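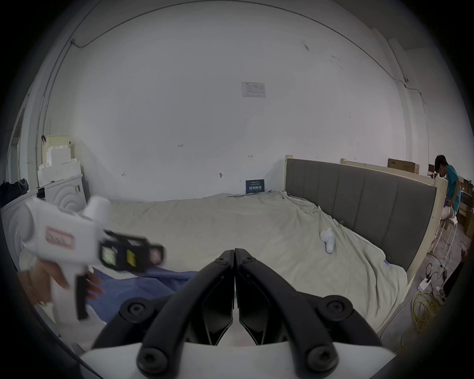 Right gripper's view, fingers shut, left one coming in over the bed

Two-handed cloth demos with hand-held grippers - left arm arrives late and pinches air

Posted by Idun Engebretsen in Teaching & Demos

Hi all, bit of a rush as I have to hand the arms back at the end of June.

Trying to teach a two arm setup to pick up a small cloth off a bed and fold it once. Nothing fancy. Demos are done by hand with a pair of hand-held grippers, each with its own wide camera, then I run them through Grirnex to get the paths out and train on that. Have 23 demos so far, all me, all the same blue cloth.

Problem: when the arms play back what they've learnt, right arm is mostly ok. Goes down, gets a corner, waits. Left arm sort of wanders, gets there late, then closes maybe a finger's width above the cloth. Nothing in it. Then both arms lift as if they've got it and off goes the right one with the cloth dangling.

Things I've tried
- more training, made it worse if anything, more confident about being wrong
- moved the cloth nearer to the middle
- threw out the 3 demos where I fumbled the corner
- recalibrated the left finger width, no change that I can see

The still is from the start of one of the demos. My left hand does move quicker than my right, I know that, I'm right handed and the left one is sort of catching up. Could it be just that? Or is it the tracking? Paths look fine when I plot them but I dont really know what a bad one looks like.

Also is 23 just silly small? Someone at work said hundreds, someone else said quality matters more. Don't have time for hundreds.

Hideaki Kubo
Accepted by poster

Had nearly the same thing with tea towels. Few separate things going on I think so taking them one at a time.

Speed first. Your left gripper is smeared in that still, and the right camera isn't. One blurry frame, no drama. But if the left is blurred for most of the reach then its own camera is getting blurred pictures as well, all the way in, which is exactly the stretch where the arm needs to see how far off the cloth it is. So it learns "go roughly there and shut". Sounds like what you've got.

Slow the left hand down. Not both hands - well, both, but the left more than feels natural. I count in my head. One two to reach, stop dead just over the cloth, then down, then close. The stop is the bit that fixed mine. Feels daft when you do it, looks daft, works.

Second, height. You're pushing the gripper down into a soft bed in the demo, right? The sheet gives. With your hand you feel it and press a bit further without thinking. The arm has no idea. If your path height is even slightly out the fingers close in air, and on a hard table you'd never notice as you'd just bump the table. Check this before anything else actually: put the left gripper down so the tips touch the sheet, hold still for a couple of seconds, then do the same with the right one at the same spot. Look at the two heights in Grirnex. Should match. If the left reads higher there's your finger's width and no amount of new demos will fix it.

Third, bare walls. The tracking picks out bits of texture in the room and holds on to them. Plain white wall gives it not much. You've got boxes and stuff on the right hand side and machines on the left so the view isn't empty, but if the left camera spends the reach looking at wall and cream sheet it'll drift and then snap back. Snap back = a little step in the path. Zoom right in on the plot, you won't see it at full size. I taped some old magazine pages up. Ugly. Helped.

Oh and whoever is sat at the right there with their head down. Either have them there every time or not at all. Probably not what's breaking it but with so few demos the thing will latch on to anything.

As for numbers. 23 is small but you should still get a grasp out of it, for one cloth on one bed. I'd bin the fast ones and redo them slow before adding any new sort. Move the cloth a little between each go, turn it a bit, scrunch it differently.

Nomvula Mabuza

Adding to the above, agree mostly.

Dont throw out the fumbled ones so quickly! If you fumbled the corner and then went back and got it, that's worth keeping. It's the only place the arm gets to see what to do after a miss. If you fumbled and gave up then yes, bin.

What I would look at is timing between the two cameras. We had a pair here in Clernby where one camera started recording late every single time, always the left. On playback the left arm was always late. Took us 2 weeks to spot, everybody blaming the person doing the demos (me). Easy test: before each demo, tap the two grippers together, fingers closed, where both cameras can see it. Then step through both videos and find the tap. If it isn't at the same time in both then shift one. Grirnex has an offset box somewhere in the import page, think it's under Advanced, they moved it.

If you've got late AND high it may well be both problems at once, the timing and the height thing Hideaki said. Do the timing first as you can fix that on demos you already have.

One more. Start every demo with fingers the same way. All open or all shut. I had a mix once and the arms would sit there opening and closing before they did anything at all, like crabs.

Danylo Dovhaniuk

just use remote control instead?? drive the real arms with a leader pair and you get the real heights and real finger positions, no tracking at all. hand held is quicker to set up but your paying for it now. ok if you haven't got a leader pair ignore me

Idun Engebretsen

No leader pair, sorry Danylo. Wish.

Did the tap test over lunch. Left IS behind. Not by loads but it's the same amount in every file I checked, so that's a proper offset and not me being slow. Shifted it and re-running the training now. Heights: left reads a touch higher than the right on the same spot, so Hideaki gets that one too. Going to redo that calibration with the tips actually on the sheet, I did it on the desk before.

Will redo the fast ones slowly after tea, with the stop. And put the fumbles back in, two of them at least, third one I just dropped the cloth and swore.

Hideaki Kubo

Good. Post the plot if it still closes high. And re-export after you change the calibration, it doesnt do it by itself, caught me out.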